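Drason Two-Arm Table: Questions from New Operators

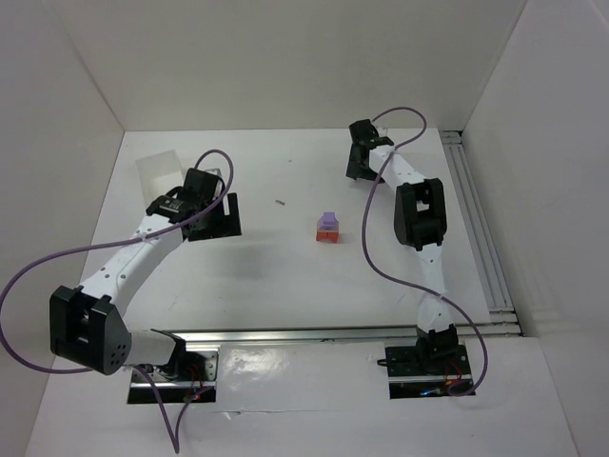
RECORDING EXAMPLES

What will I be doing when I sit down at the table?

You'll be driving both arms yourself, one with each hand, and every run you finish is saved as an example for the model to learn from. It's a bit like teaching a youngster to pack the dishwasher, only with a good deal more patience required! Most new operators begin with the small coloured blocks, like the purple and red-orange pair stacked between the arms, and move on to trays once they've found their feet.

How many examples does one task need?

We ask for 300 good runs before we train anything. Our block set, which Loan Đỗ looks after, has grown to 3,002, and she'll happily take more if you have a quiet afternoon.

I fumbled a block. Should I start again?

Please don't, if you can recover it. A run where you miss, back off and have another go is very useful to the learner, who will certainly miss a few of its own. If a block has left the table altogether, press discard and reset (no hard feelings, we've all done it).

Do I put the blocks back in the same spot each time?

No, and this is the habit we most often have to coax out of tidy people. Shift them about, turn them a little, swap which colour goes on top. When every example starts from the same place, the model learns the place and very little about the block.

Can I use one arm and let the other rest?

For single-arm tasks, yes. Park the idle arm wherever it's comfortable, well clear of the working one, and vary that from run to run too.

What should I check before I begin?

Have a look at the purple cables and make sure they can follow the arms freely through the whole reach. Brush any crumbs or specks off the white surface, and leave the side walls where they are, as they keep the background steady for the camera.

How long is a session?

30 minutes, then a proper break away from the controls. Tired hands make jerky examples, and the model will copy those as faithfully as the lovely ones.

Where do my runs go?

Into Irari, under your operator name. Add a short note if anything odd happened, even if it seems too small to mention.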